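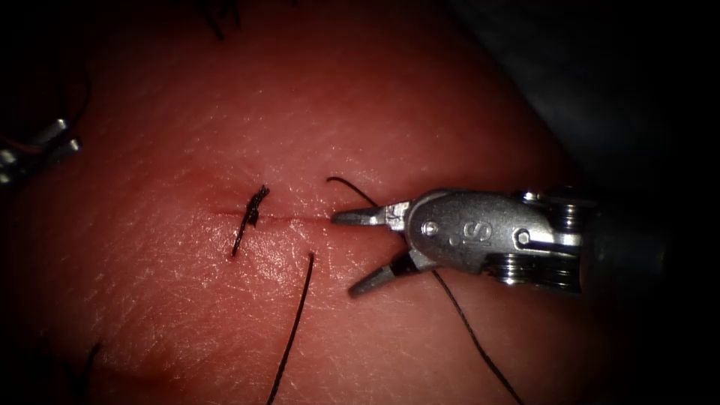

图6-1 缝合途中的右侧夹持器械:钳口张开,切口上已有一个线结

第6章 末端器械的比较试验

6.1 本章内容

前面几章讨论了机械臂的运动学、标定和力的估计,默认末端器械是一个已知的、不变的部件。实际工作中并非如此。同一条机械臂换上另一把钳子,开合角度变了,钢丝绳的张力变了,控制器里原先调好的参数往往也要重新整定。本章讨论怎样安排一次器械比较试验,怎样记录,以及怎样从记录中得出可以重复的结论。

比较的对象有四类:夹持器械、机械臂本体、相机和控制器。本章以夹持器械为主线,其余三类放在6.6节和6.7节。原因在于夹持器械更换最频繁,磨损也最快,试验所需的场地和设备又最少,适合作为学生的第一个完整试验。

学完本章后,读者应能做到以下几点:

写出一份可供他人照做的试验方案;
区分器械造成的差异与操作者造成的差异;
从单帧图像和连续录像中分别提取合适的指标;
处理中途失败、断线、滑脱等不完整的试次;
对两种以上的器械给出有条件的排序,并说明条件是什么。

本章用到第3章的坐标变换和第5章的张力模型。没有学过第5章的读者可以先读6.2节至6.4节,遇到张力公式时再返回查阅。

6.2 为什么选缝合作为试验任务

评价一把夹持器械,最简单的办法是让它反复夹取标准圆柱,测量夹持力和滑脱次数。这种试验容易做,数据也整齐,但能说明的问题有限。圆柱是刚性的,位置已知,表面均匀。软组织和缝线都不具备这些性质。

缝合把几种不同的夹持要求放进了同一个任务。夹针时要求钳口咬合面稳定,针不能在咬合面上转动;牵线时要求夹得住细而软的线,同时不能把线夹伤;打结时要求钳尖能从线圈里穿过去,不勾住线圈;放线时要求钳口张开后线能顺利脱离。一把器械可能在夹针时表现很好,放线时却经常带线。只做圆柱试验发现不了这一点。

图6-1给出的是缝合途中的一个时刻。切口细而直,大致沿水平方向,线结在中间偏左处,留有两个剪短的线尾。右侧器械的两片钳口是分开的,没有夹住东西,一段黑线从钳口下方经过,向右下方延伸。对放线性能的分析来说,这样的时刻有用:钳口已经张开,线离钳口还很近。至于线随后是否会挂在钳口上,单帧图像不能回答,需要看后续的录像。

图中还可以看到腕部的结构。钳口根部的转轴处有一个小圆螺钉头,后面是叠在一起的带轮,驱动腕部的钢丝绳从这里绕过。带轮的直径和钢丝绳的预紧程度直接影响钳口的回差,6.4节将给出测量方法。

左侧器械只露出末端的一小部分,没有接触组织和缝线。双臂任务中常有一只臂处于等待状态,统计动作时间时应当把等待时间单独列出,不能并入操作时间。

6.3 试验方案的组成

一份试验方案至少要写明任务、器械、操作者、环境和终止条件。下面结合一个例子说明。

例子取自Ndlovu实验室的一次比较试验,记录日期为2025年7月21日。试验比较了3种钳口,编号为甲、乙、丙。甲型咬合面为细齿,乙型为粗齿,丙型咬合面光滑,中间带一条浅槽。三种钳口安装在同一种腕部上,由同一套控制器驱动。试验负责人是Keabetswe Coetzee,操作由Junhao Shen和Berwyn Rees轮流完成,录像判读由没有参加操作的Alby Brunton承担。

任务规定为在一段直切口上完成一针缝合,包括进针、出针、拉线、打结和剪线。每一个完整或不完整的过程都算一个试次。全部试验共得到750个试次,其中82个在打结完成之前终止。

终止条件要在试验之前写好。这次试验规定,出现下列任意一种情况即终止:针掉落后在规定时间内未能重新夹起;缝线断裂;钳口与线缠绕,需要人手解开;控制器报出过流。终止的试次不得删除,应当保留录像,并注明终止原因。初学者常见的做法是把失败的试次当作“无效数据”去掉,然后只比较成功试次的平均时间。这样得到的结果偏向容易失败的器械,因为它的困难试次都不在统计之内。

环境条件包括照明、组织材料的来源和放置时间、相机的位置和曝光。照明要特别注意。光线集中在操作区中央时,组织表面容易出现反光,四周则很暗。黑色缝线落在暗处,自动分割程序常常漏检。若三种器械不是在相同照明下拍摄的,漏检率的差别就可能被误认为是器械的差别。

6.4 器械状态的检查

试验开始前,每把器械都要做一次状态检查,并在试验结束后重复一次。检查分四项。

第一项,外观。在放大镜下查看钳尖有无变形,咬合面有无残留物,转轴螺钉是否松动。变色的部位要拍照存档。变色本身不一定影响使用,但如果试验前后颜色不同,应当查明原因。

第二项,开合角度。令钳口从闭合走到最大张角,再返回闭合,记录指令角度与实测角度。两条曲线之间的距离就是回差。测量时腕部应处于中位,然后在偏转和俯仰的极限位置各重复一次。钢丝绳驱动的腕部存在关节耦合,只在中位测量会低估回差。

第三项,夹持力。用薄片式传感器测量钳口前端和根部两处的力。多数钳口的根部夹持力明显大于前端,而打结时用到的主要是前端,所以两处应分别报告。

第四项,钢丝绳。查看露在外面的部分有无断丝,带轮沟槽内有无磨屑。发现断丝的器械不得参加试验。

Ndlovu的试验中,乙型的一把器械在试验后检查时回差比试验前增大。该组没有把这把器械的数据剔除,而是把它前半段和后半段的试次分开统计,结果一并列出。这种处理值得采用。器械在使用中变差,是器械性能的一部分。

6.5 从录像中提取指标

录像判读得到的指标分为时间、次数和事件三种。

时间指标包括总时间、夹针时间、打结时间和等待时间。各段的起止点必须有明确的定义。例如,打结开始定义为缝线第一次绕过持针器械的钳口,打结结束定义为线结收紧后两侧器械均停止牵拉。定义不清时,两位判读者之间的差别可能大于器械之间的差别。

次数指标包括重新夹针的次数、抓线未中的次数和钳口空合的次数。这些指标对器械的差别比较敏感,对操作者的熟练程度也同样敏感,因此要按操作者分组。

事件指标记录断线、带线、滑针等情况。其中带线的定义最难统一。本书采用的定义是:钳口张开后,线随钳口移动的距离超过钳口长度的一半。按此定义,判读者需要逐帧查看放线之后的一小段录像。Alby Brunton在该试验中共标记了1399个放线动作,对其中有疑问的动作,由另一位判读者Zdzisław Rutkowska独立重看。两人意见不一致的,列为“未定”,在统计中单独占一栏。

画面中的散线也会给判读带来困难。图6-1中除了切口附近的几段线以外,上缘附近和左下方还有别的暗色细线。自动跟踪程序如果以颜色作为唯一依据,会把这些线与正在使用的缝线混在一起。人工判读时,应从切口处的线段出发,向两端追踪,追踪到画面边缘为止,不要根据猜测把不相连的线段接起来。

单帧图像适合用来核对姿态,例如钳口是否张开、钳尖相对切口的方位、线在钳口的哪一侧。速度、受力和动作的成败都不应从单帧图像推断。

6.6 相机与机械臂的影响

同一次操作,用不同的相机记录,得到的指标可能不同。固定相机的优点是背景稳定,缺点是容易被器械遮挡。腕部外壳较大的器械在画面中占据的面积也大,钳口下方的线更容易被挡住。比较腕部尺寸不同的器械时,应至少使用两个视角。

机械臂本体的影响主要来自刚度和末端定位误差。Clellton和Droltton两个试验点曾使用同一批钳口重复上述任务,对夹针时间的排序一致,对带线次数的排序则不一致。后来的检查表明,Droltton的机械臂在低速反向时有轻微抖动,放线时钳口的抖动使一部分线自行脱落。器械没有变,排序却变了。报告器械比较的结果时,应同时写明机械臂的型号和低速运动性能。

6.7 控制器参数

更换钳口以后是否重新整定控制器,有两种做法。一种是所有器械使用同一组参数,比较的是器械在既定系统中的表现。另一种是为每种器械分别整定,比较的是器械可能达到的表现。两种做法都可以接受,但不能混用,也不能在试验中途改变。

Stiltdale试验点在上年11月的预试验中采用了第一种做法,结果丙型的夹针成绩最差。改用第二种做法后,丙型与甲型的差距缩小。光滑咬合面需要较大的闭合力才能防止针的转动,而统一参数中的闭合力上限是按细齿钳口设定的。两次结果都应写入报告,并各自注明所用的参数。

下一节从试次的随机排序开始,给出试验设计的具体步骤。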